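Braltside Hand-Held Gripper - Set-up Guide
Section 6: Recording a demonstration by hand

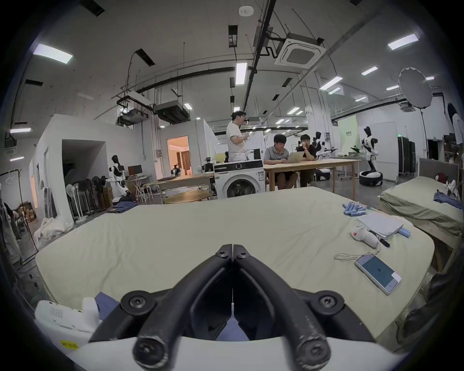

How many demonstrations does a robot need before it can try a task?
Plan on about 34 good ones for a simple task such as picking up one garment and placing it on a table. Tasks with a fold or a door in them need more. Short, clean recordings are worth more than long ones with pauses and second tries.

6.1 Before you start

The work area can be an ordinary room. A table with a cloth on it is fine, and other people and equipment may stay in the room as long as they keep out of the path between you and the task.

You need:
- the hand-held gripper, charged
- a phone with the Misedora app installed
- the items for the task, such as folded clothes
- a clear table or other flat surface

Caution: Keep your free hand away from the jaws when you squeeze the trigger. Long sleeves and lanyards can get pulled in.

6.2 Pairing the gripper

1. Turn on the gripper and set it down with the jaws closed.
2. Open the Misedora app and select Add Tool.
3. Wait for the tool name to show in the list, then select it.
4. Open and close the jaws 2 times, all the way each time. The app stores the fully open and fully closed positions.
5. Select Save.

Note: If the tool name does not show up, turn off any other gripper in the room and go back to step 2. Two grippers cannot pair at the same moment.

6.3 Recording

1. Put the items where the robot will find them. Change their position a little between recordings.
2. Hold the gripper above the table with the jaws facing down. This is the start position.
3. Press Record and hold still until you hear the tone.
4. Move to the item at a steady speed. The robot arm will be asked to follow the same path, so do not twist your wrist farther than the arm can turn.
5. Close the jaws on the item. For cloth, take hold near an edge or a corner.
6. Lift, carry, and place the item. Open the jaws fully before you pull back.
7. Return to the start position and press Record again to stop.

Keep each recording under 8 minutes. Longer files are split during upload, and a split in the middle of a grasp makes both halves useless.

Caution: Do not help with your free hand unless the task is set up for two grippers. The robot has no way to repeat what a bare hand did.

Note: A dropped item does not have to end the recording. If you can pick it up again with the gripper, do so and carry on. Mark the file as Recovery afterward.

6.4 Using remote control instead

Some tasks are easier to show with the robot itself. Use remote control when the reach is unusual or when the item is too heavy for the hand-held tool.

1. Clear all people from the reach of the robot.
2. In the app, select Gonholm Remote as the source.
3. Hold the controller level and press the side button to take control.
4. Do the task once at low speed without recording.
5. Record as in 6.3, starting at step 3.
6. Let go of the side button. The robot stops where it is - it does not lower its arms.

Caution: Keep the stop button within reach for the whole session.

6.5 Checking your files

Play back each recording before you upload it. Delete any file in which the jaws leave the picture or the tool moves before the tone. Files made by hand and files made by remote control go in separate folders. Sites using the Huenchumán training package should also enter the task name exactly as it appears in the task list, with no added spaces.

For upload settings, see Section 7.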